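Histstead Community Boards > Food & Garden > Old magazines and cookbooks

Topic: Sweet corn: salt in the water or not?

millpond_jo
Posted 11/01/2025
I have been going through a box of back issues of the Hartley Kitchen Quarterly and found the old argument about salting corn water. My mother never salted it. She said it made the skins tough. The Quarterly ran a piece in the nineties that said the same thing and told readers to use a spoonful of sugar.

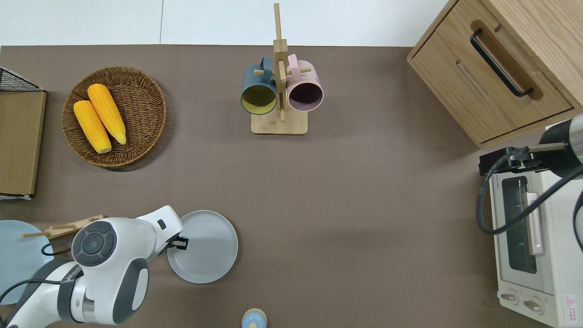
I have done it her way all my life, and last summer I finally tried salt, a good handful in the big pot. I could not tell any difference in the skins. The corn tasted better. So where did the rule come from, and does anyone still follow it?

tworowgarden
I still follow it. I grow an old open-pollinated corn that gets starchy fast, and with salt it goes chewy on me. It may be that the new supersweet kinds don't care one way or the other.

basil_and_rust
It's the cooking time. People used to boil corn for twenty minutes. Anything is tough after that. Four minutes, lid on, and you can put what you like in the water.

tworowgarden
I cook mine five minutes. It's not the time.

basil_and_rust
Then it's how long it sat after picking.

tworowgarden
It goes from the row to the pot. I said it was starchy corn.

gokmont_gal
Sugar in the water does nothing that I can taste. I quit that years ago. What I would like to know is whether anyone has the recipe for the corn pudding from the Gokmont Grange supper. It had crackers on top and no flour. I had a copy and lost it in a move.

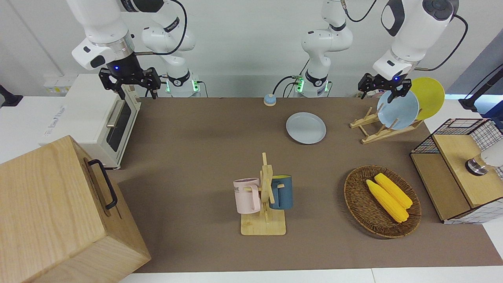
Pestle44: The Grange pudding did have flour, two tablespoons. I have the supper booklet from February 2000 and it is written in there plainly. Crackers on top, yes. It calls for canned corn, but we always cut it off the cob and scraped the milk out with the back of the knife.

gokmont_gal
Then there were two versions, because I made mine for years with none. It set with eggs only.

Pestle44
Could be. The booklet was redone at least once. I'll type mine up when I get to it.

millpond_jo
Please do. Back to the salt, I dug further down in the box and found the piece I was thinking of, plus a letter answering it a few issues later. Copying the letter here for anyone who wants it.
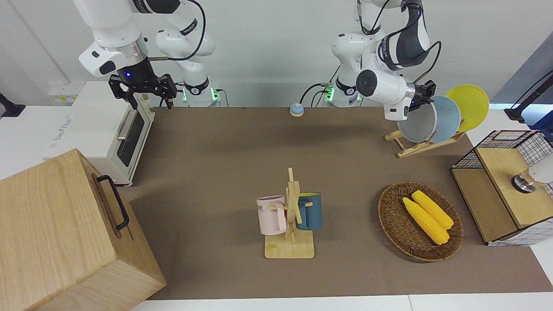 No. 230, p. 14

Your writer warns against salting the water for corn. I have cooked for a boarding house and salted it every time without one complaint. If the ears are old they will be tough in any water. Buy them in the husk, look for damp silk, and eat them the same day.

Reader, Civov Road

basil_and_rust
So I was right about how long it sat.

tworowgarden
The letter says old ears. Mine aren't old. I'll do a pot each way next summer, same row, same five minutes, and post what I get.

millpond_jo
Good. Put the variety name in when you do.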